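Last updated: January

Nkechi Akande talks fast and eats faster. We meet at the Trinside at 4, the only gap she has between the lunch lot and evening prep, and she's halfway through a cheese roll before I've got my notebook out. The supper club she runs with Sebastião Furtado is into its second winter. Seats sell out in a morning. She still does the washing up.

"People think it's glamorous," she says. "Come and see me at midnight with my arms in the sink."

She started cooking for strangers after leaving a job at Nwosu, the insurance people, where she'd been for 9 years. No training. A borrowed hall in Jumdale, a rice dish of her aunt's, a handwritten menu with a spelling mistake in the pudding. Furtado came to the first night as a guest and told her the fish was overdone.

"It was overdone," he says, when I get him on the phone later. "She was furious. Then she asked me what I would of done."

He'd cooked in hotels most of his life and was sick of it. Within the month he was doing the fish.

Money was the hard bit. They began with 3000 in savings, hers, and most of it went on a second-hand oven and a fridge that packed up in the first warm spell. Akande still sounds cross about the fridge. Furtado wanted to put prices up. She didn't – her neighbours were coming, and she wanted them to keep coming. They argued for weeks and settled on a cheaper early sitting, which is now the one that goes first. 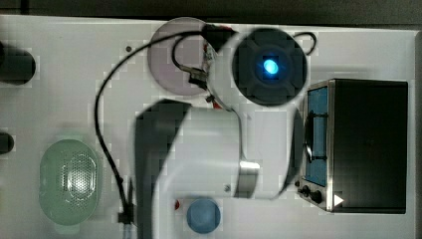
The menu changes monthly and the rows are mostly over salt. "He thinks I'm heavy-handed," she says. "I think hotel food tastes of nothing, so there you go." What they agree on is bread, made the night before, and no starters. Starters slow everyone down. Everything goes in the middle and people pass it along, wich she says gets even the shy ones talking by the second bowl.

Do they ever want a proper restaurant? Long pause from her. There was a unit going on Stustska, good windows, rent of 504 a week. They went to look at it twice.

"I could see it," she says. "Then I pictured doing it every night and I felt ill."

Furtado is less sure. "Ask me again in the spring," he says. "I liked those windows."

For now it's the hall. Next month is goat, slow, with pepper sauce and plantain, and something with oranges after. Akande checks the clock, wraps the rest of the roll in a napkin. Onions to do.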